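# About Stama

Stama writes the part of a robot that decides where to go next. We don't build the robots. We tried once, in the early days, and the result leaned to one side and had opinions about door frames, so we gave it away and went back to typing.

There are 16 of us. Most of us write software, a few of us test it, and one of us answers the phone and knows where everything is. We work from two floors above a shop that sells blinds, which means our meeting room has the best-controlled daylight of any robotics company we know of.

## What we make

Our main product is called Kikari. It is a planning and perception package for machines that travel outdoors, slowly, on ground that was laid for something else. Footpaths, farm tracks, towpaths, the strip beside a reservoir where the mower goes. If your robot lives in a warehouse with painted lines and a flat floor, we're happy for it, and we can give you the names of other people to ring.

Kikari does four jobs:

- it looks at what the cameras give it and works out which bits of the world can be driven on
- it keeps a running guess at where the robot is, and how much that guess should be trusted
- it picks a line to follow and keeps re-picking it, several times a second
- it writes all of this down so that somebody can argue with it afterwards

The fourth job is the one customers never ask for at the first meeting and always ask about at the second. A robot that stops in the middle of a track for no visible reason is a nuisance. A robot that stops and can show you the patch of shade it took for a ditch is a bug report, and we're fond of those.

There is also Bramico, which began as a folder of scripts and grew up against everyone's wishes. Bramico replays recorded drives. You feed it a log, choose a version of Kikari, and it shows you what that version would have decided at each moment, next to what the machine decided on the day. We use it before every release. Several customers use it too, including one who doesn't run Kikari at all and just likes the timeline view. We've decided to take that as a compliment.

## How we got here

The company started with a contract to make an inspection robot follow a canal towpath. The contract was for three months. It took 14, and for a good part of that time the robot believed that puddles were sky.

To be fair to the robot, puddles do look like sky. That was our first proper lesson in perception. We had trained a model on neat, sunny pictures of paths and then sent it out into a British winter, where the path is brown, the edges are brown, and the one bright thing on the ground is a reflection of the clouds. It did what we had taught it to do, which was to avoid the sky.

We fixed it by looking at a great many dull pictures. Then we labelled them by hand, disagreed about where the grass stopped, labelled them again, and wrote a two-page guide to where grass stops. The guide is still in use. It has been revised so often that new starters are told to read the latest version and not to ask about the others.

When the canal job finished we kept the labelling tool, the guide and the habit of testing in bad weather, and that became the company.

## How we think about the hard bits

**Edges.** Nearly everything difficult about an outdoor path happens at its edge. Middles are easy. An edge on a gravel track isn't a line, it's a negotiation between stones and weeds, and it moves over the summer. Early versions of Kikari insisted on drawing a crisp border and then swerved each time the border jumped. The current version keeps a soft band instead, with a cost that rises as you wander into it. A wheel may brush the grass if there's a good reason. It may not set up home there.

**Knowing your own body.** If any of the machine sticks up into the camera's view, the software has to know that. Otherwise it will spend its life trying to steer round itself. We mask out the robot's own parts before anything else looks at the picture, and we check the mask at start-up, when the machine is standing still and has nothing better to do. Parts that move need a mask that moves with them. We learned this by way of a very cautious robot that wouldn't leave the car park.

**Distance.** The far end of a path takes up very few pixels and holds nearly all the interesting news. We don't ask Kikari to be sure about it. Far away, it is only asked for a direction; close up, it is asked for detail. The bit in between gets a sliding scale and a fair amount of swearing.

**Small dark things.** A dark patch on gravel can be a stone, a hole, a damp spot, a leaf or something a dog left. From a distance they all look alike. The planner's job is to slow down a little, pass to one side if there's room, and keep its options open until the patch has made up its mind. We spent a whole spring on this behaviour. Visitors watch it and say 'oh, it went round that', and we nod as though it were nothing.

**Doing nothing well.** Stopping is a skill. Kikari has 2 kinds of stop, one gentle and one not, and most of our safety tests are about picking the right one. We also test starting again, because a machine that has stopped properly and then sits there until teatime hasn't really solved anybody's problem.

## How we test

We keep a library of 1,043 recorded drives, and every change to Kikari has to get through all of them in Bramico before it's allowed near a motor. It runs overnight. In the morning there's a report, and a kettle, and usually in that order someone reads the one and puts on the other.

A replay can't tell you everything. It can tell you that the new version would have turned left where the old one went straight on, but it can't show you what the world would have looked like from the left. So the replays are a filter, and the real test is still a path, a robot and a person walking behind it with a stop button and the wrong shoes.

Our regular test ground is at Yusof, a stretch of flat country with a gravel track, long verges and no shelter worth the name. We chose it for its dullness. The light changes all day, the grass creeps in from both sides, and there's very little for a localiser to get hold of apart from the odd bush. If Kikari can keep its bearings at Yusof it can keep them at most places our customers have in mind. 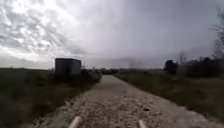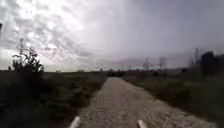

A day there goes much the same way each time. We load the build at the office, because the phone signal at the track is a rumour. We drive a slow pass with planning switched off and only perception running, to see whether the path it finds is the path we're standing on. Then a pass with the planner on and the speed held down. After that the speed goes up in small steps until something looks wrong or somebody gets hungry. Notes go in a shared file, and the best ones are short. 'Hugged left after bush' has led to more good engineering than any specification we've been sent.

Back at the office the logs go into Bramico and the odd ones join the library. A drive where everything worked is kept too, if the weather was new to us.

## Who we work with

Our customers are mostly makers of small outdoor machines: mowers, carriers, survey robots, and one thing on legs that we had doubts about and now rather admire. They bring the hardware. We bring Kikari, a cable, and a list of questions about exactly where the camera is bolted on and whether it's going to stay there.

We like to start with a fortnight of recording before we promise anything. You drive your machine by hand on the ground you care about, we run the logs, and then we tell you which parts will be easy, which parts won't, and which parts you might think about paving. Some people find this slow. Some of them come back after trying it the quick way, and we try very hard not to look pleased.

We don't sell your logs or lend them out, and we won't add them to our library unless you've said yes in writing. We don't do military work. We also don't do anything indoors, though that's only because we're bad at stairs.

## What it's like here

The week has one meeting that everybody must attend, and it's over by ten in the morning. Code is reviewed by someone who didn't want the feature in the first place, wherever we can arrange it. Everyone goes to the test ground now and then, including the people who only write the display code, and it does wonders for the size of the buttons. Anything you have to press in cold weather while walking is now large.

We write our documentation ourselves, in ordinary words, and each release includes a page called 'Things Kikari still gets wrong'. It's the most-read page in the manual. At present it covers low sun, fresh grass cuttings, tracks that split into two equally good tracks, and snow, where the entry just reads 'no'.

## Working with us

If you have a machine that needs to get along a path by itself, write and tell us what the path is like. A few ordinary pictures from the height of the robot are more useful to us than a brochure. Take them on a miserable day, if you can stand it.

If you'd like a job, we look for people who can write clear code and don't mind mud. Send us something you've made and a paragraph on what's wrong with it. We reply to everyone, though in July it takes longer, as the grass is growing and we're usually out there having the argument about edges again.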